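**Siltlow table, large size, after one winter and one spring**

I bought the Siltlow in November, when we moved to the flat in Gesemgate and the old table did not fit through the door. I write this because the reviews I found before buying were all written in the first week, and a table in the first week is always good.

The delivery came on a Monday in two boxes. The legs go on with bolts and one key, and the key is in the box. The instructions say 3 people, but my brother-in-law and I did it in one evening, with a pause for soup. One bolt was too short. I wrote to the shop, Trullel, and they sent a new one in 4 days without asking for a photo. 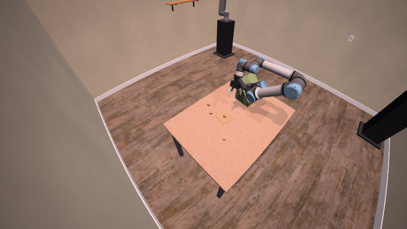 Now the surface, which was my main worry. We eat on it, my daughter paints on it, and I repair clocks on it on Sundays. Tea comes off with a damp cloth. Turmeric does not come off completely - you must use a little baking soda and be patient. I have one small mark from a hot pan and this was my own mistake, the booklet warns you on the second page.

It does not move when you lean on it. My previous table, a Sopacua, was cheaper and it shook each time somebody cut bread. With the Siltlow I can use a small screwdriver while another person writes at the other end. On an old floor it still needs a felt pad under one leg, and the pads are not included. For this price they should be.
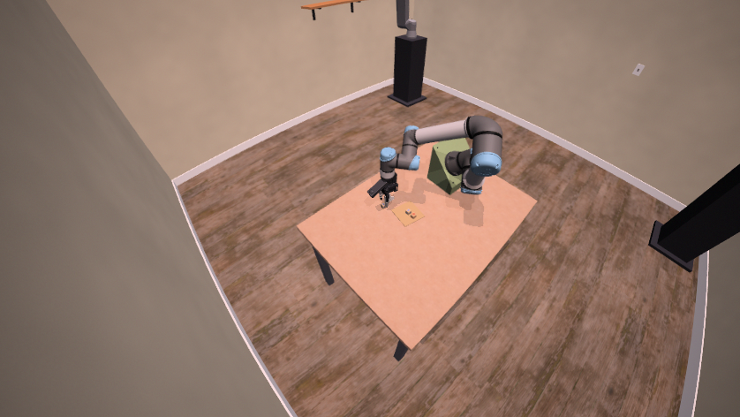
I also don't like the corners. They are rather sharp at the height of a small child's head, so we bought rubber covers, and they fall off every few weeks. And the table is heavy. If you like to change your room often, ask for help or choose the smaller size.

I paid 857 with delivery. A table of solid oak from the joiner in our street would be more than 2,000, and I think it would be nicer, but I would be afraid to use it.

I give it 4 out of 5. The missing point is for the corners and the pads. If something changes after the second winter, I will add it under this text.

Kvido Vlček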